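Home Projects Cell Notes Archive Contact

Search this site Enter keywords Go

Saturday, October 23, 2021

The simulated copy of the Terkholm cell is the place where I check every change before it reaches the real arm. This week the work concerned the gripper. The real fingers were replaced in September, and the model had to be brought into agreement with them. 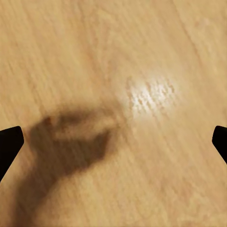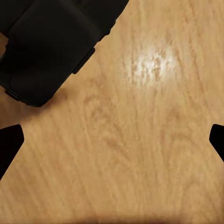
Fingers open over the wooden table, as rendered in the simulation.

The procedure is a plain one. The arm is sent to its home position, the fingers are opened fully, and the gap is compared with the figure in the cell log. The new fingers from Husar open to 103 mm. The model still held the older value, and it was corrected in revision 2978 of the cell file.

I then ran the open and close cycle 33 times at low speed - the log showed no faults - and saved the settings under a new name. The former file has been kept in the Tukham folder in case it is needed again.

Two items remain. The table height in the model should be measured again at Himton, as the present value was carried over from an earlier stand. The lighting has also been left at its default, and I intend to set it once the height is settled. Each check takes nearly 20 minutes and will be entered in the log in the usual way.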